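Ticket 2848 - Shape sorter block, pieces won't seat
Product: Lill foam shape sorter (red)
Ordered through: Ekodico
Status: Open, waiting on parts

First message

Hi there! I bought the red Lill block for our play library in Stelanville and I'm having trouble with the round pieces. The flat ones go in fine, but the long round rod stops partway and then pops back up if you let go of it. I figured I had the wrong hole (there are a few round ones and they aren't all the same size), so I tried every one I could find. Same story, or else it just flops around. Is there a trick to this? I don't want to push too hard and tear the foam.

Update, 2 p.m.

Thanks for the quick reply. I went through your list and this is what I got.

Checked for leftover foam plugs - yes! I poked around with the eraser end of a pencil and pulled a little red crumb out of the big circle. It looked like the bit that's left behind when the shape gets punched out. I thought that was the whole problem and got pretty excited, but the rod still stops short. It goes farther than it did before, so I'm counting that as progress.

Turned the block around - no difference. I did notice that the sheet in the box shows the block from the opposite side, so I'd been reading it upside down the whole time. If you ever reprint that sheet, please put a little "this side toward you" arrow on it. Our block has the star on it and I ended up using that to keep track of which way I was facing.

Wiped the pieces down - did that with a dry cloth. The rod felt a bit tacky before and it's better now.

Let the block sit out flat overnight - haven't done this one yet. It came squashed under a Grevis storage crate in the same shipment, so I wouldn't be surprised if the foam is still squeezed tight in the middle.

Update, next morning

Okay, so I left it flat overnight and the top feels more even. I tried again first thing. The small pieces drop in with no fuss, and the rod goes in if I hold it dead straight and twist as I push. Any lean at all and it grabs the edge of the foam and quits. That may be normal for this set and I just don't know it, but the older block we had was a lot more forgiving (we got something like five years out of that one, and the kids were not gentle).

You asked me to confirm which version I have, since you said there's an older one with a different layout. Mine is the one with shaped holes in rows of three, all cut into the top. The box says batch 200 if that helps. Pictures are attached, and I can measure the rod if you need it - just tell me whether you want it across the end or lengthwise.

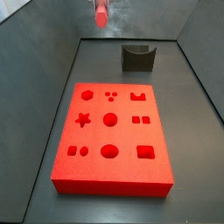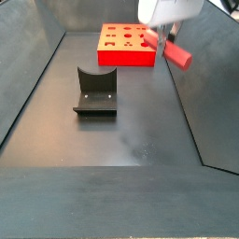 Attached: the red block with a couple of pieces, then the block with the rod held at a slant.

Last updated: March, 10 a.m.

Recent tickets
Lill shape sorter - replacement pieces
Grevis crate - lid won't snap shut
Ekodico order arrived in two boxes
Cleaning foam toys without soaking them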